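Neves 3210 Melamine Cleaning Paste
Article no. 1611
Tub with screw lid, 2 kg

The Neves 3210 is a mild paste for white and light surfaces which must be cleaned often: work tables, shelves, cabinet doors, window sills. It takes off pencil, felt pen, grease and the gray shadow that sleeves leave on a table after some weeks. It has no bleach and almost no smell. Our customers are mostly schools and drawing studios, but it is equally good for a kitchen.

How to use
Put a little paste on a damp sponge and rub in small circles with light pressure. Leave it for two minutes, then wipe with clean water and dry with a cotton cloth. For old ink stains please repeat – do not press harder, the surface will become dull. Always try first on a corner which is not seen.

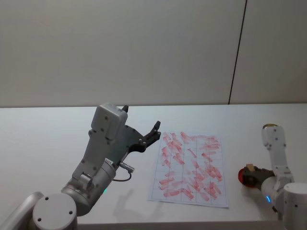

White tabletop, plain off-white wall

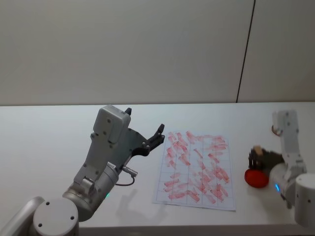 Not suitable for high gloss paint, marble, aluminum and oiled wood. On matte wall paint use only the liquid version, Neves Light, which we have in the same section.

Storage
Keep the tub closed and away from frost. In February we ship it only with insulated packing, and the delivery can take one day more. If the paste became dry on top, stir in a spoon of warm water and wait one hour. An opened tub stays good for 18 months.

Delivery
From our store in Punside. Pallet orders are sent by Gitard, please give us a phone number for the driver. Empty tubs can be returned to the store if they are rinsed.

Questions about the product: Ginette Després. Orders from schools: Duarte Frade, please write the name of the school and the article number in the subject.

Page changed 2011-09-26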